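Notes > Simulation > Household episodes

August, posted by Hanyu Du

The household set for Nakau is now at 592 episodes, and most of my time has gone into deciding which of them to keep. Recording is the fast part. A person steers the simulated robot through a task, the states and camera views are written out at 20 steps per second, and the episode is closed with a label of success, failure or discard. The house model we use is Likasham. It has furnished rooms, real doorways with frames, and enough clutter at floor level to be annoying.

The tasks are short. The instruction is a single sentence, the robot starts at a random pose within the house, and the operator has 44 seconds of simulated time before the episode ends by itself. I picked that limit after watching where the early episodes ran long. Operators who missed a first grasp would back up, come in again from the same bad angle, and repeat it. A learner trained on those picks up the hesitation along with the grasp.

Doorways are still the hardest part of the layout. With both arms forward the robot is wide, and the base has to be lined up well before the opening. 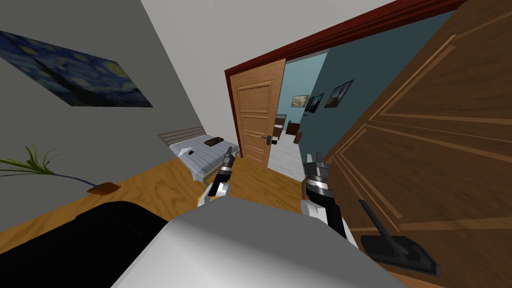
Lanying Ding wrote to me after the previous post that I should stop throwing out the episodes where the base clips a door frame, and that a policy which has never seen a recovery will not know how to make one. I agree in part. A clip followed by a clean correction now stays in, with a flag at the step of contact. A clip followed by ten seconds of wobbling goes to discard.

The second thing I changed is the wrist view. I used to treat it as useful only for the last few steps before a grasp. When I trained without it on the travel segments, the resulting policy turned its arms too early and too far. The wrist view carries information about where the hand is relative to the floor and the door frames, even when there is nothing in reach. It stays on for the full episode now, at the cost of larger files.

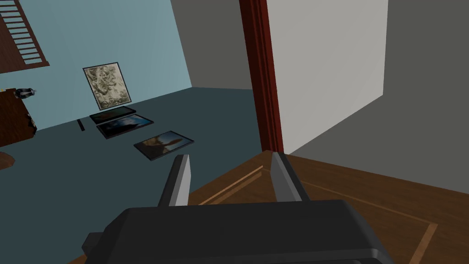

Wrist view with the gripper open, near a change of flooring.

Storage went up by 40 percent. I can live with that for this set. For the next one I will probably drop every other step in the travel segments and keep the full rate only near contact.

Near contact, the full rate matters. The fingers close over very few steps, and small differences in where they meet a handle or a rod decide whether it later rotates in the hand. I compute three values for each grasp: finger gap, offset from the long axis of the object, and the first step with contact on both sides.
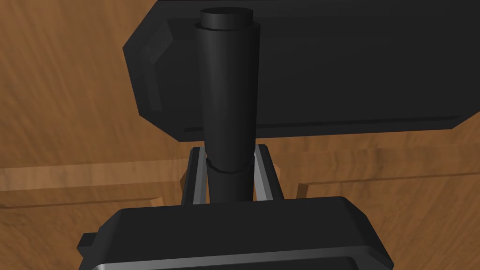 The third value was wrong for a while. The simulator reported contact one step late for the right finger, and I had been sorting episodes on it. Zhenhua Shen found the cause in the order in which the two contact lists were read. The old labels have been recomputed, and 44 episodes moved from failure to success.

Still open: the random starting poses place the robot too near a wall more often than I want, and the label tool (Clulavier, the old version) loses the contact flag if an episode is renamed after saving. Until that is fixed, please do not rename anything.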